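Loose knob on old dresser, screw just spins

Forum index > Furniture Repair > Hardware and Fittings

gerritj_22
Posted Monday, 7:12 pm

Hi all. Got my grandmother's dresser last month, 7 drawers, brown wood knobs, the mushroom kind. Two of them have gone sloppy. The screw comes in from inside the drawer and just spins in the knob, no bite at all. Drawer bottoms are lined with some old Flotex offcut glued down, so getting at the screw heads is a pain too.

Tried a toothpick and wood glue in one. Held for a week then pulled right out in my hand with a drawer full of sweaters.

Shape I'm after if I end up replacing them – wide flat cap, thin neck, rounder at the bottom. 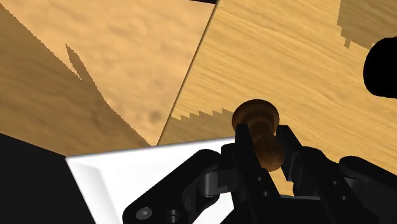 Samora: toothpicks are fine for a hinge screw, useless for a knob that gets yanked ten times a day. Drill it out and glue in a hardwood dowel, let it sit overnight, then redrill a pilot hole. Did all of mine that way and none have moved.

Henk De Graaf
Posted Monday, 7:40 pm

Disagree with drilling. You've got maybe a half inch of wood at the neck on those. Go in a hair crooked and you split it, then you have no knob. Threaded insert and a machine screw if you must, but first just try a longer screw. Half the time the old one only ever grabbed the first few threads.

Samora
Posted Monday, 7:51 pm

A threaded insert needs a BIGGER hole than a dowel does Henk. How is that safer

Henk De Graaf
Posted Monday, 7:58 pm

Depends on the insert. They make small ones. And I said longer screw first, read the post

gerritj_22
Posted Monday, 8:15 pm

Longer screw, ok. The ones in there are an inch and the hole does go deeper, just poked a nail in. Hardware store closes at 9 so maybe tomorow.

livus
Posted Monday, 8:33 pm

Whatever you do don't use epoxy straight on the screw. Previous owner did that on mine and I had to saw the knobs off. Sawed through the neck, cried a little, bought new ones.

rawashdeh
Posted Monday, 9:04 pm

Epoxy's fine if you wax the screw first. Coat the threads with paste wax, fill the hole, push the screw in, back it out once it has set. You get a clean thread in there. Been doing it for years on chair parts.

Samora
Posted Monday, 9:10 pm

That works too. Still like the dowel better. Wood on wood, next person can fix it again.

livus
Posted Monday, 9:16 pm

Well that wasn't mentioned when I was sawing. Good tip though

gerritj_22
Posted Tuesday, 6:50 pm

Update. Longer screw fixed one, tight as anything. The other one is still spinning so its getting the dowel, sorry Henk. Clamped the knob in a scrap block with a hole in it and going slow. Also peeled back the Flotex at the front edge, came up easier than I figured.

Next thing is the finish. All the knobs are kind of grimy around the neck and I want them to match when I put them back. Tops still have a nice brown to them. Thought about stripping everything but that seems like asking for trouble. 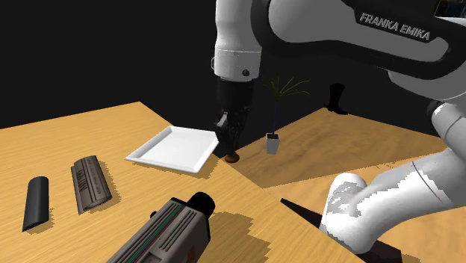 Do I need to strip the old finish before putting wax on? Clean it with mineral spirits on a rag, let it dry overnight and wax right over the top, stripping is only for finish that's flaking or sticky.

rawashdeh
Posted Tuesday, 7:22 pm

Agree with that. Old toothbrush for the neck part. And try it on the worst knob first, some of those old finishes go cloudy.

Henk De Graaf
Posted Tuesday, 7:45 pm

Told you on the screw. I'd skip the wax, goes dull where people grab it. Wipe on a thin coat of shellac, done in an hour.

Samora
Posted Tuesday, 7:49 pm

Shellac on drawer knobs?? Hand lotion will eat that in a year

Henk De Graaf
Posted Tuesday, 7:55 pm

Mine are fine

gerritj_22
Posted Tuesday, 8:30 pm

Going with wax. Dowel is in and drying, will redrill tomorrow night. What size pilot for a number 8 screw in maple dowel, anyone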